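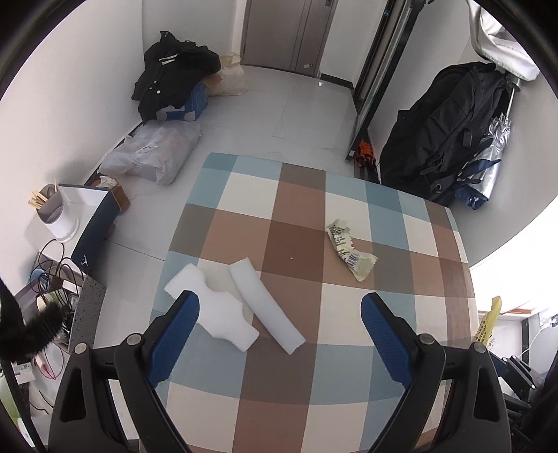 16. Juni 2026

Gestern war wieder Verpackungstag. So heißt das bei mir, seit ich im Februar beschlossen habe, den ganzen Kram nicht mehr nebenbei wegzuräumen (also: nicht mehr gar nicht wegzuräumen), alles kommt erst mal auf den Tisch, auf die Karodecke, und wird da sortiert. Vorher lag das Zeug überall. Ein Stück Schaumstoff auf der Fensterbank, drei Tüten in der Tüte in der Tüte, und irgendwo dazwischen der Abholschein, den ich dringend gebraucht hätte.

Angefangen hat es diesmal mit dem Schaumstoff aus dem Plelum-Paket. Plelum, das ist die kleine Tischlampe, von der ich neulich so geschwärmt habe, und ich schwärme immer noch, sie macht ein wunderbar weiches Licht! Aber eingepackt war sie, als sollte sie einen Sturz vom Kirchturm überleben. Ein dicker Klotz mit Einkerbungen, dazu so eine lange gerade Leiste, bei der ich bis heute nicht kapiert habe, was die im Karton eigentlich gestützt hat. Den Klotz finde ich übrigens hübsch. Der sieht aus wie ein Haus aus einem Architekturmodell, und ich habe ihn bestimmt zehn Minuten hin und her gedreht und überlegt, ob man daraus noch was basteln kann. Kann man nicht. Also ich jedenfalls nicht.

Was ich an Schaumstoff hasse: die Krümel. Wer den schon mal klein gebrochen hat, damit er in den Sack passt, weiß Bescheid. Die Dinger kleben am Ärmel, an der Tischdecke, am Staubsaugerrohr. Ich breche inzwischen nichts mehr, ich stecke die Teile ganz in einen großen Sack und drehe sie so lange, bis sie sich fügen. Das klappt meistens. Die lange Leiste musste ich dann doch knicken, und prompt durfte ich die Decke auf dem Balkon ausschütteln.

Dann das Etikett. Blassgelb, zusammengeknüllt, mit Strichcode, und ich stand ernsthaft davor und wusste nicht, wo es hergekommen ist. Aufgefaltet habe ich es trotzdem, das mache ich mit allen Zetteln so, seit ich einmal den Garantieschein für den Wasserkocher weggeworfen habe. Ende Februar war das, der Wasserkocher war gerade mal ein paar Wochen alt, und ich habe ihn dann von meinem eigenen Geld ersetzt. 44 Euro! Für einen Zettel, den ich für Müll gehalten habe. Seitdem wird aufgefaltet, gelesen, und erst dann darf das Papier weg.

Bei der Gelegenheit habe ich mir auch gleich die Zettelschachtel vorgenommen. Da lag noch ein Abholschein mit der Nummer 3852 drin, vom Paketladen in Putberg, und ich habe wirklich keine Ahnung, ob ich das Paket je geholt habe. Angerufen habe ich noch nicht. Falls ihr in den nächsten Tagen einen Beitrag über ein überraschend wiedergefundenes Paket lest, wisst ihr, woher der kommt.

Ja, und dann die Wand entlang. Ich gebe es zu, der Tisch ist der einfache Teil. Der schwarze Mantel mit den weißen Knöpfen liegt auf dem blau bedruckten Karton, und da liegt er gut. Im Juni! Der müsste längst in den Schrank, nur ist im Schrank kein Platz, und Platz gäbe es erst, wenn ich die Winterpullover in einen Karton packe, und der Karton liegt eben unter dem Mantel. Ihr seht das Problem. Der beige Stoffbeutel daneben ist mein Einkaufsbeutel, der wohnt da, der darf bleiben. Und die prall gefüllte, weißlich durchscheinende Tüte davor mache ich beim nächsten Mal auf, versprochen.

Den großen schwarzen Rucksack habe ich auch stehen lassen. Wenn ich den in den Keller trage, brauche ich ihn garantiert am nächsten Tag, so war es bisher jedes Mal. Immerhin habe ich den Boden gewischt, einmal um alles herum. Weiße Fliesen sind wirklich etwas für Leute mit sehr viel Geduld oder sehr schlechten Augen.

Zwischendurch hatte ich Hunger, und da kommt man mit Verpackungen bekanntlich vom Regen in die Traufe. Es gab Brot, und zwar eins von denen, die ich gerade dauernd esse: Roggen und Vollkorn, in Scheiben, ein bisschen fest, ein bisschen säuerlich, herrlich mit gesalzener Butter. Ich kaufe es im Asialaden von Costache, gleich hinter der Brücke, und der Weg dahin zieht sich, aber bei mir im Supermarkt gibt es nichts Vergleichbares. Die Packung ist für sich schon ein Vergnügen. „您的轻食管家“ steht drauf, das habe ich mir mit meinem Volkshochschul-Chinesisch zusammengereimt: etwas wie „Ihr Butler für leichte Mahlzeiten“. Ich wollte schon immer einen Butler haben! Und in einem der kleinen Kringel steht „加油“, also ungefähr „Los, du schaffst das!“, was ich beim Aufräumen ausgesprochen aufbauend fand. Mein Kursbuch hat mir das Wort in Lektion 2 beigebracht, und ich habe es noch nie so gut gebrauchen können.
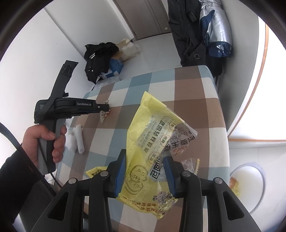 *Der Butler und die gelbe Tüte, beide reif für den Sack.*

Die gelbe Tüte ist fast zu schade zum Wegwerfen. Unten drauf ist in Braun so ein rundliches Etwas gezeichnet, für mich ist es ein Gesicht, und in dem Gesicht stehen winzige Schriftzeichen, für die ich eine Lupe und vermutlich noch drei Semester bräuchte. Ich habe kurz überlegt, sie als Beutel für Wäscheklammern zu nehmen. Dann fiel mir die Schublade ein, in der fast 200 Tüten wohnen, die ich alle mal für irgendwas nehmen wollte, und ich bin hart geblieben. Plattgestrichen, den Brotbutler dazugesteckt, weg damit.

Falls jemand von euch mitmachen will, so läuft es bei mir inzwischen ab:

- Alles auf die Decke, auch die Sachen, die man „nur kurz“ irgendwo abgelegt hat.
- Zettel auffalten und lesen. Wirklich lesen.
- Folien und Tüten flachstreichen und ineinanderstecken, das spart irre viel Platz.
- Schaumstoff ganz zum Schluss, wegen der Krümel.
- Decke ausschütteln, und zwar nicht über den Tomaten der Nachbarn.

Mit der Decke bin ich übrigens auch so glücklich. Im Laden hatte ich zwischen der karierten und einer einfarbigen geschwankt (von Darkamden, sehr schick, sehr dunkel, sehr teuer), und ich bin heilfroh, dass es die karierte geworden ist. Hellblau, Braun, Beige, Weiß, darauf sieht man keinen Kaffeefleck, und ich mache viele. Die Schaumstoffkrümel sieht man leider auch nicht so gut. Man merkt sie erst am Unterarm.

Was noch offen ist: der Mantel, der Karton, die volle Tüte und die dunkelblaue Kiste mit dem weißen Logo, deren Deckel offen steht, weil ich mich nicht entscheiden kann, ob sie als Nähkiste taugt. Innen ist sie schön weiß, da würde man jede Nadel finden. Andererseits nähe ich kaum. Habt ihr so eine Kiste, und was habt ihr drin? Schreibt es gern in die Kommentare, ich klaue jede Idee.

Die Holzstäbchen im Besteckhalter muss ich auch mal durchsehen, bei mir passen nie zwei zusammen. Aber das mache ich beim nächsten Verpackungstag, jetzt gibt es erst mal Brot.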